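Students put a robot behind the snack counter, with mixed results

A student robotics club at Cusard College spent Thursday afternoon trying to get a two-armed robot to do a job most of its members have done for minimum wage: fill a lunch order.

The project, called Mabaso, is the club's entry in the Adeo student challenge in May. Teams must have a robot pick items from a mocked-up shop counter and set them on a customer's tray without a person stepping in. The club has 19 members and has put 650 hours into it, according to its president, Nosipho Nkosi.

"People think the drinks would be the hard part," Nkosi said. "It's the sandwiches. They squash, and then you've failed the order even if it gets there."

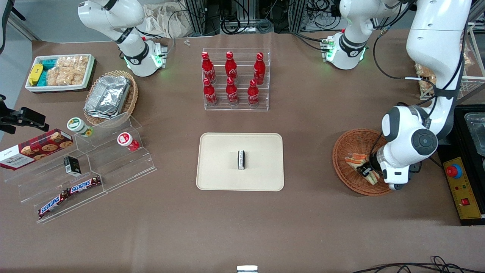

The practice counter is stocked with Coca-Cola, Snickers bars, rice crackers and other things from the store down the street, and the sandwiches are kept in a wicker basket. The college's press office has called the project "the future of retail." That seems a stretch. By the club's own log, the robot completed 26 orders last month out of 600 attempts, and the log doesn't say how long each one took.

Ynyr Prothero, who teaches the evening course the club grew out of, was not eager to defend the number. He said the early attempts were mostly software crashes and shouldn't be held against the students. But he also conceded that the robot has only been tested on one counter layout, and that moving the items around tends to confuse it.

The challenge rules allow judges to rearrange the counter before each run. Nkosi said the club plans to start training for that next week -- a late start, by her own account.

Dullex, a local vending company, is paying the team's travel costs. A spokesman would not say whether it has any interest in using the system. For now the campus snack bar is still hiring, and the evening shift is open.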